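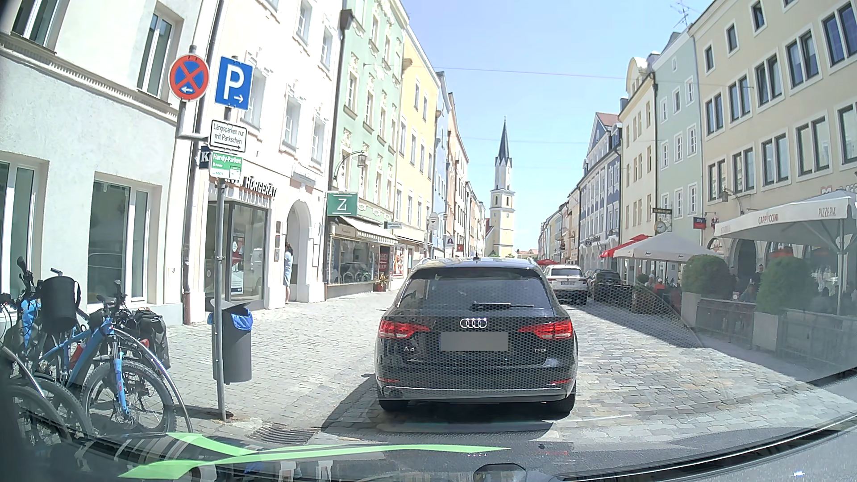
The Erkance Open Day is a public demonstration of automated driving held in the town of Erkance. It is organised by Trundura, a developer of driver assistance and self-driving systems, together with the Valcárcel Institute of Road Technology. The event allows residents to observe automated vehicles in ordinary traffic, to ride as passengers on a set route and to question the engineers responsible for the work. The most recent edition opened on Sep 9, 2024.

Background

Trundura began testing in the old town after an agreement with the municipal roads office. The district was selected for its narrow streets, uneven paving and mixed use by motorists, cyclists, delivery firms and people on foot. Residents had asked at public meetings what the vehicles recorded and who was in charge of them, and the open day was proposed as a means of answering such questions in person. Iker Sepúlveda, then head of road trials at the company, drew up the first programme.

Preparation

The route is driven repeatedly in August by members of the test team. Temporary changes such as roadworks, market stalls and café seating are entered in the route record, which is checked again on the morning of the event. Sections that have changed since the last check are driven by hand.

Programme

Visitors are received at the Mallamo Hall, a former tram depot on the edge of the old town. A short talk explains how the vehicle detects other road users, how it estimates their likely movement and when it returns control to the driver. Passenger rides follow. Each car carries 2 members of the test team, one of them seated at the wheel and ready to take over at any time. A screen in the rear shows passengers a simplified view of the objects the system has recognised.

The route is 4,000 metres long and begins and ends at the hall. It includes a shopping street, a crossing near a school and a stretch on which vehicles must wait behind others that are stopping or parking. According to the organisers, this last part attracts the most questions, as the system has to judge whether a vehicle ahead is standing in a queue or has been left by its driver.

A second demonstration takes place inside the hall. Recorded drives are replayed on a large display, and visitors may compare the decision made by the system with the one they would have made themselves. Tarek Ramadan, who leads the replay sessions, also presents cases in which the software was mistaken — among them reflections in shop windows that were taken for moving vehicles.

Attendance

The 2024 edition registered 493 visitors, of whom 418 took part in a ride. Places are allotted by advance booking, and children may ride only with an adult.

Data protection

Faces and licence plates are obscured before recordings are shown to the public. Notices at the hall state how long material is kept and how a resident may request its removal.

See also

Automated driving
Driver assistance systems
Valcárcel Institute of Road Technology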